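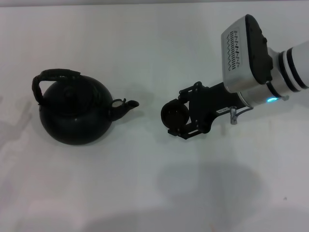
2 sep 2026

Visita de la gente de Meireles al taller. Entrada larga, la escribo hoy mismo para que no se pierda lo que preguntaron. El resto de la semana la tengo en Tarnholm y ya sé lo que pasa con estas notas si se dejan.

Programa: charla corta en la sala pequeña, luego el banco de mesa blanca con el brazo y el hervidor negro, luego preguntas. La charla se alargó. Empezamos con el brazo más tarde de lo previsto y hubo que recortar la parte de trayectorias, que tampoco parecía interesarles mucho.

Preparación. Mesa despejada, solo el hervidor. Siempre vacío, en visitas no usamos agua. Brazo con la pinza paralela negra, la misma configuración de Pollum. Velocidad limitada desde el arranque. Marqué la línea de público en el suelo con cinta amarilla y pedí que se quedaran detrás. Dos veces tuve que repetirlo. Para la próxima, cinta y además poste.

Secuencia que enseñamos:
Aproximación lateral por el lado del pico, con parada antes del contacto.
Pausa y explicación.
Retirada, giro de muñeca, aproximación al asa por arriba.
Agarre, elevación corta, vuelta a la mesa.

Hicimos 9 pasadas completas. En 2 el agarre del asa quedó corrido hacia el extremo y al levantar el hervidor cabeceó. No se cayó. Paré en las dos, volví a la posición inicial y seguí. A los visitantes les gustó más ver la parada que las pasadas buenas, y tengo que reconocer que dio pie a la mejor conversación de la mañana.

Sobre el fallo: en las dos el hervidor estaba un poco más girado que en las otras siete. Lo había recolocado yo a mano entre pasadas sin fijarme en la orientación. La estimación de pose se apoya mucho en el asa y en el pico, y siendo el cuerpo casi esférico y mate no hay gran cosa más de donde agarrarse. Las sombras tampoco ayudan: con el brazo encima, la que proyecta sobre la mesa se mezcla con el borde inferior del objeto. Es lo mismo que salió en las pruebas de Pollum con objetos oscuros sobre fondo claro. Queda pendiente probar con la luz lateral apagada y comparar.

Parada de aproximación: la tengo en el programa como punto 2280. Sigue siendo justa. Desde la línea de público alguno pensó que ya estaba tocando el pico. Si es para enseñar, conviene dejar más hueco; para trabajar la dejo como está. Copiar el programa con otro nombre y no tocar el bueno.

Preguntas que apunté:
Si puede servir agua. Contesté que no lo hemos intentado con este montaje y que no es el objetivo de este año.
Si la pinza mide fuerza. Contesté lo que hay: umbral de corriente y poco más.
Cuánto cuesta cambiar de objeto. Dije que una tarde si se parece a lo que ya tenemos, bastante más si no. Me pareció que esperaban una cifra.
Cuántos agarres llevamos registrados. Más de 2000, contando los de Kirnanness. Pidieron ver la hoja; les enseñé solo el resumen.
Qué pasa si alguien mete la mano. Les expliqué la parada de protección y la hice saltar desde el pulsador. Con la mano no lo hago delante de público.

Una persona preguntó por qué un hervidor y no una pieza industrial. Le conté que viene de la lista de Kirnanness, objetos de cocina con asa, y que la lista se cerró antes de que llegáramos nosotros. Quedó conforme a medias.

Cosas que no fueron bien:
La pantalla de estado no se leía desde la línea. Letra demasiado pequeña.
Expliqué la retirada mientras el brazo ya estaba haciendo otra cosa. Mejor hablar con el brazo parado.
El cable de la pinza vuelve hacia la brida con un bucle que no me gusta. En el giro de muñeca tira algo. Hoy no dio problemas. Revisar la sujeción antes de volver a usar ese giro.
Faltaban sillas.

Pendiente:
Marcar en la mesa la orientación del hervidor con un punto de lápiz, que se borra bien.
Repetir las dos poses malas con el registro completo activado. En la visita estaba en modo reducido y de los dos fallos solo tengo los tiempos.
Programa de demostración aparte, con el hueco más amplio.
Mandar a Meireles el resumen de agarres en PDF, sin la hoja de datos.
Preguntar en Tarnholm si quieren la misma visita en diciembre. Si dicen que sí, reservar ya la sala grande.

Banco apagado al terminar, brazo en posición de reposo, hervidor de vuelta en el armario, segundo estante. La cinta del suelo la he dejado puesta.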